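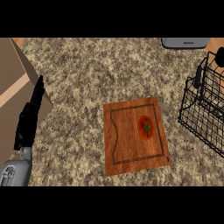

Zoia Hordiienko has played 474 games in goal for Rilton and says the one on Friday felt longer than most of them.

Rilton beat Aroneo 3-2 after trailing by two at the first intermission. Hordiienko stopped everything in the last two periods, including a breakaway with nine minutes left.

"I was fighting the puck early," she said. "The second goal was mine. I told the bench that and we moved on."

She has been with the club since it played out of the old Zutadow rink, where a crowd of 50 was a good night. Friday's was closer to 1000.

Her contract runs out after the season. She said she hasn't talked to the club about another one - and won't before the Tkachenko Cup in February.

"My knees get a vote," she said. "Right now they're fine. We've got practice at seven tomorrow and I'll be there."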